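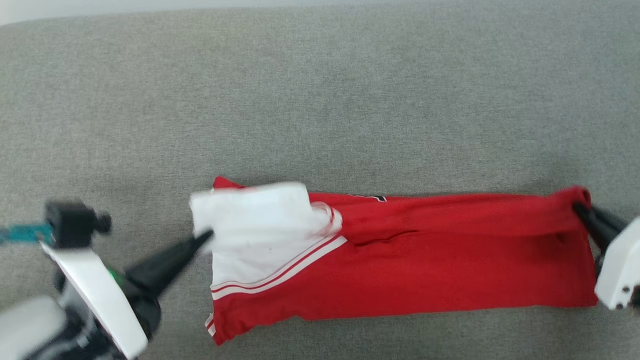
Tema 3. Tejido y punto: apuntes de clase

Empezamos la parte más bonita del curso, ¡la estructura! Todo tejido plano nace del cruce de dos sistemas de hilos: la urdimbre, tensa en el telar, y la trama, que la atraviesa. Con eso solo ya salen el tafetán, la sarga y el raso, y de ahí un mundo entero.

El punto es otra cosa: un hilo que forma bucles enlazados. Por eso cede, se estira y vuelve (casi siempre). Las prendas deportivas suelen ser de punto de poliéster; las tapicerías, en cambio, piden ligamentos cerrados que aguanten el roce.

Gramaje: peso en gramos por metro cuadrado. La muestra Pratitz da 230, pesadita para camisa, estupenda para falda.

Para la práctica: traed lupa y 7 retales distintos. Deshilachad un borde y dibujad el ligamento, ¡a mano, que se aprende muchísimo más!

Lectura: Lengyel, cap. 3, hasta la página 53.

Categoría: Apuntes > Textil > Primer curso

Comentarios (2)

Máté Borbély: ¿Vale un retal de fieltro?

Plorka: La sarga por fin me ha quedado clara, gracias!!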